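January 2, 2023 – bench notes, scale model shop 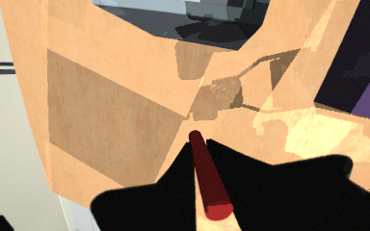 Back on the Tatton coupe kits. Spyros Athanasiadis sent the December returns over, 40 boxes, mostly doors that wont stay shut. Hinge pin is too short on the Wakdale castings, the older Sfakianakis ones fit fine.

- swapped pins on 3 bodies, doors close now
- paint: second coat still tacky on the hood, leave till tomorrow
- decal sheets misnumbered, 575 should be 764

Maveo wants the listing text changed to "opening doors, fixed trunk". Ask Spyros if thats all colors or just teh blue. Need more pins – order before lunch.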